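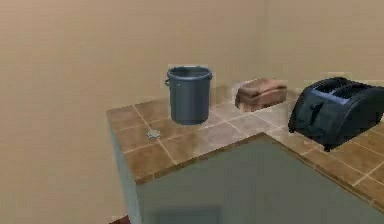

4. Setting up the counter cell in simulation

Complete this section before you power the Cordier arm for the first time. The layout loaded here is the one the planner uses for its reach check, so errors made now carry over to the real counter.

You need the Zamer controller software, the Ollmont layout pack and the measurements you wrote down in section 3.

4.1 Loading the layout

1. Start the controller software and choose Simulation from the Mode menu. The status bar turns blue.

2. Open the Ollmont pack and select the kitchen corner layout. It contains the two walls, the tiled counter with its cabinet body, and the loose items: bucket, loaf of bread, two-slot toaster and the small gray part.

3. Wait for the collision shapes to build. The log shows 1,333 when the walls and counter are finished and 1,349 when the loose items have been added.

4. If the log stops at the first number, close the layout and load it again. Do not continue with a partial build. The arm will plan straight through the missing items.

Note: The arm is not part of the layout file. You add it in 4.3.

4.2 Checking the loose items

1. Turn on Physics and let it run for 12 seconds. Every item should stay where it is on the tiles.

2. Select the bucket and confirm that its type is Open Container. If it is set to Solid, the planner will refuse to place anything inside it.

3. Select the loaf and confirm that its long side follows the back edge of the counter.

4. Select the toaster. Set it to Fixed. The lever faces the bread and must stay free of other items.

5. Select the small gray part near the front left of the counter. This is the pick target. Zoom in before you click, as it is easy to select the tile under it.

6. Save the layout under a new name. The supplied file is overwritten at each update.

Caution: Do not move the pick target onto the darker edge trim. The trim has its own collision shape and the gripper will stop short.

4.3 Adding the arm

1. Choose Add Machine and select your Cordier model from the list.

2. Enter the base position from section 3. Use the front corner of the counter as the origin.

3. Set the speed limit to 8 percent.

4. Run Reach Check. Green means the arm can get to the pick target and to the bucket opening without touching the walls.

5. If the bucket shows red, move it toward the front corner in small steps and run the check again. Enter the new position in the cell record, and move the real bucket to match.

6. Run one full pick and place in simulation. Watch the elbow as it swings past the wall corner.

Caution: A green result applies only to the base position you entered. If the real base is moved or unbolted for any reason, repeat 4.3 from step 2.

4.4 Common faults

Items sink into the counter: the layout was loaded in inches. Set units to millimeters and reload.

Pale outlines around the items: a display effect at low render quality. It does not affect the collision shapes.

Reach Check will not start: Physics is still running. Turn it off first.

Section revised in April by Clotilde Joly. Reach check procedure by Mathis Poulain.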